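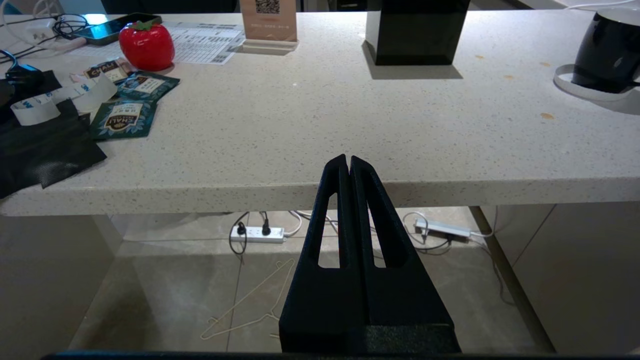
Réjean McIntyre

Filed under: Short Fiction

The Office of the Coordinator at Prinduris issued its fifth appeal in March. It ran to 2 pages, as the rules required, and stated that the districts above the river had received no flour in 43 days. The Coordinator signed it and gave it to the night clerk, a woman named Chan, for transmission.

Chan read it at her desk. She had typed the earlier four. In each of them the word "urgently" stood in the opening line, and in each of them the Ministry had replied that the matter was receiving attention.

She went upstairs and knocked.

"Sir, may I propose a change?"

The Coordinator indicated a chair. He had been in Hakamar before this posting, and in Clikov before that, and he kept his coat on indoors.

"The road is open as far as the second bridge," she said. "The appeal does not say so. It asks all parties to provide access. It does not name the bridge, or the officer who holds it."

"We do not name officers."

"No, sir."

He took back the paper and read it through, holding it close to the lamp. A truck passed in the street and he waited until the sound had gone.

"Do you know this officer?"

"He was at school with my brother. He will not let the trucks cross without a letter addressed to him. He has said this to the drivers – they told me at the gate."

"A letter from whom?"

"From this Office. With the stamp."

The Coordinator observed that there was no form for such a letter. Chan replied that she had prepared one, and placed it on the desk. It consisted of a single paragraph. The officer's name was spelled out in full, with his rank, and the word "urgently" did not appear.

He looked for the stamp in the top drawer, and then in the one beneath it.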